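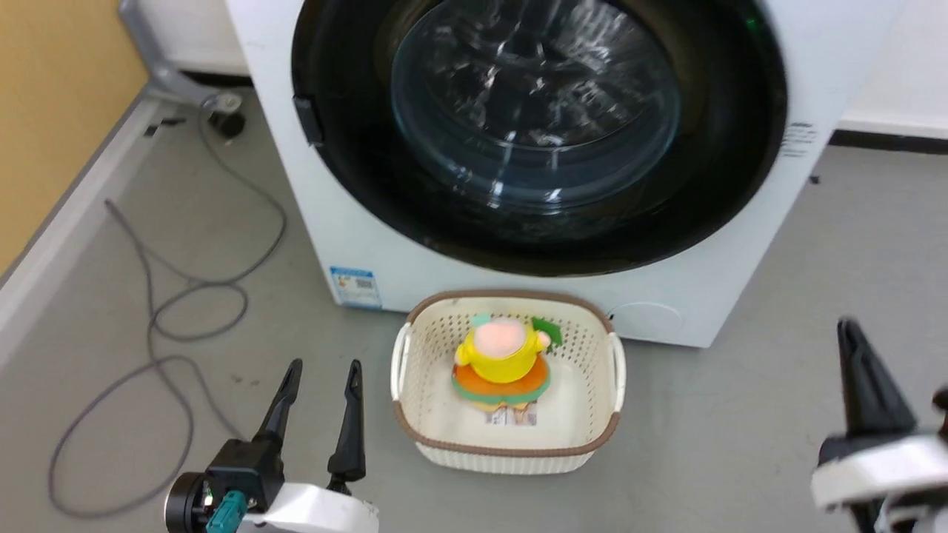
4.2 Getting the door state right

I'll admit we thought the door would be the easy bit. Marta Kushnir had the basket detector working early on, so the plan was to reuse the same network for the door and move on to the planner. It went badly. The glass bulges and picks up every ceiling light in the room, and our depth maps came back with great big holes in them, usually right where the planner wanted a surface to reason about.

So we gave up on the glass altogether. Pramora, our perception module, now masks out the porthole and fits a circle to the dark ring around it – a much calmer thing to look at, since it's dark all the way round and the edge against the white cabinet is sharp. From the fitted ring and the hinge line we get a single number, the opening angle, and that's all the planner ever sees. Lev Romaniuk wanted to pass the full pose as well (he still does), but the extra terms were noisy and the planner mostly ignored them.

The head camera is fine for this while the door is shut. Once it swings out, the ring turns side-on to the head and the fit gets wobbly, so past a set angle we hand over to the wrist camera. Figure 2 gives a typical wrist view.

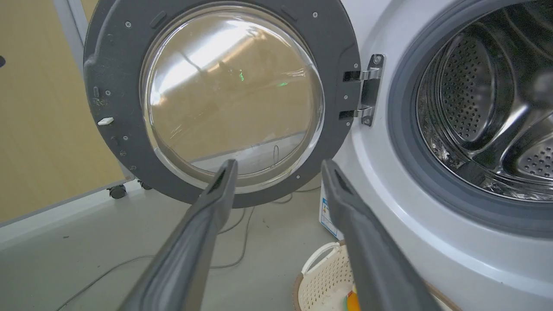 Figure 2. Wrist camera view with the door open, both fingers near the lower part of the ring and the drum to the right.

The handover itself was fiddly! Our first version switched on a fixed threshold and flickered back and forth whenever the arm paused near it. Melaniia Antoniuk added a small dead band and made the wrist estimate wait until 17 frames in a row agreed with each other, and the flicker went away. We labelled 1650 wrist frames by hand to tune this, and the final version put 87 per cent of them within our angle tolerance. Most of the misses come from the chrome hinge, where a bright highlight drags the fitted line sideways. We tried lowering the exposure, but then the inside of the drum went too dark for the check that runs next, so for now we simply drop any frame where the hinge line jumps.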